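Low and Slow on a Shared Patio: My Term Project on Charcoal Smoking

Food Studies project report, May 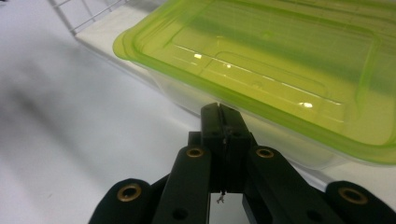

Why I picked this

I grew up in a gas barbecue house. Dad turned a knob, the burgers went on, we ate. So when we got told to choose a cooking method we'd never tried and stick with it for the term, I went straight for charcoal smoking, mostly because the smell coming over the fence from the neighbours drives me up the wall (in a good way!).

My question was pretty simple. Can a beginner with a cheap smoker hold a steady temperature long enough to cook a pork shoulder properly, and does the type of fuel make it easier or harder?

The gear

The smoker is a Desik, a little upright bullet style one my aunt had sitting in her garage in Dekstead. It has a water pan, two grates and a lid thermometer that I didn't trust from day one. I clipped a probe to the lower grate and used that for all my readings. The lid was reading a fair bit hotter the whole way through, so I'm glad I did.

For fuel I used ordinary briquettes and then Clorkwood, a lump charcoal from the hardware store. Wood chunks were apple both times.

What I did

I did 5 cooks in total. The first was a practice run with chicken thighs, and I'm leaving it out of the results because I had the bottom vent wide open and basically roasted them. Tasty, but no use to anyone. After that it was 2 shoulders on briquettes and 2 on lump, all with the same rub: brown sugar, paprika, salt, pepper, garlic powder and a bit of mustard powder. I aimed for 110 degrees Celsius at the grate and wrote down the temperature every half hour, starting at 6 in the morning. My family has forgiven me.

What I found

Briquettes were the easy ones. Once the vents were set I could leave them alone for hours and the line on my graph is nearly flat. The lump lit faster and the flavour was a bit cleaner, I thought, but it kept running away on me. On the first lump cook it dropped to 100 while I was having lunch, then shot way up when I panicked and opened everything.

All four shoulders stalled, meaning the meat temperature just sat there for ages in the middle of the cook. I wrapped one of each in butcher paper to push through it. The wrapped ones finished sooner with softer bark, and my brother liked those better. I didn't!

For the tasting I served it on rolls from Conceição, the bakery near school, with a vinegar slaw. Most of my class couldn't pick which fuel was which.

Cost

Meat, fuel and wood came to more than I'd budgeted. Shoulder goes on sale a lot, so I'd watch the flyers next time and freeze a couple.

What I'd change

I'd use a second probe for the top grate. I'd also do all the cooks in similar weather, as one of my lump days was really windy and I can't say how much of the trouble was the charcoal and how much was that. I want to try a brisket over the summer, once I've saved up for one.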